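Teaching an Arm to Handle Blocks: Bench Tips

Start with blocks. Everyone wants to start with the dishwasher, and everyone has more mugs than they will by the end of the month.

Wipe the table first. A crumb you'd ignore is something the arm may learn to admire.

Drive slowly on the hand controller, and at one speed. If you dither over the block for 3 seconds, the arm will learn to dither too, with your exact style of dithering.

Do 38 clean runs before you train anything. Throw out the ones where you sneezed. Move the starting spot between runs, or you'll own a machine that can pick up one block in one place, like a very expensive paperweight.

Check the wrist view before you close the fingers. If you steer by looking over the arm's shoulder, you're using information it will never get.

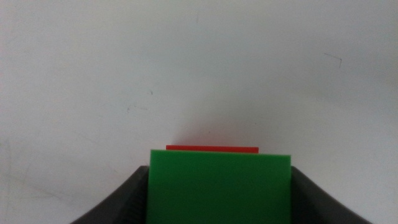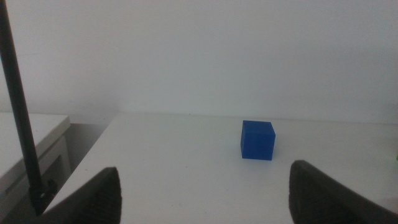
A reader in Prutstead writes that all of this is fine, but guiding the arm by hand beats the controller for anything that has to be set down gently, provided you keep your sleeves out of the wrist view. Hers spent most of October waiting for a cardigan.

Fair enough. Roll up your sleeves, and save your runs in 2 places. I kept 627 of mine in one.

Contact Tufa Bench Notes | Copyright Tufa | Back to top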